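Buston Cidery: Visitor Tasting Room and Cellar Checklist
Site: Ukgate Lane. Inspection date: 2019-12-19

1. Entrance and steps. Satisfactory. Handrail secure.
2. Cellar ventilation. Satisfactory. Alarm tested before entry.
3. Cask racking, bays 2 and 3. Action required. Wedges missing from the lower tier of bay 3. Stock must not be moved until they are replaced.
4. Tasting glasses. Satisfactory. Chipped items to be withdrawn at the end of each session. 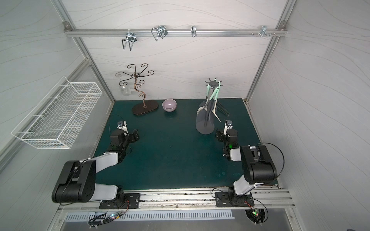
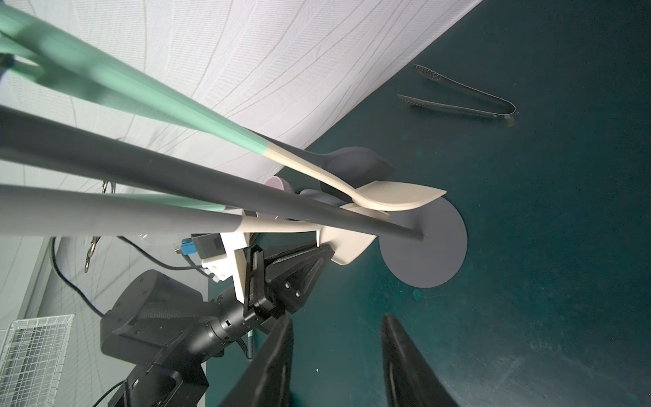 5. Allergen notice. Action required. The sulphite statement for the Pollano perry is out of date. A revised notice is to be displayed within 7 days.
6. Batch records. Satisfactory, except that batch 373 has no bottling signature. Carried over from the August inspection.
7. Hand-wash basin. Satisfactory. Soap and towels in place.
8. Fire exit, rear yard. Action required. Empty crates to be kept clear of the door at all times.

Items marked for action are to be confirmed in writing to the Ugwu site office.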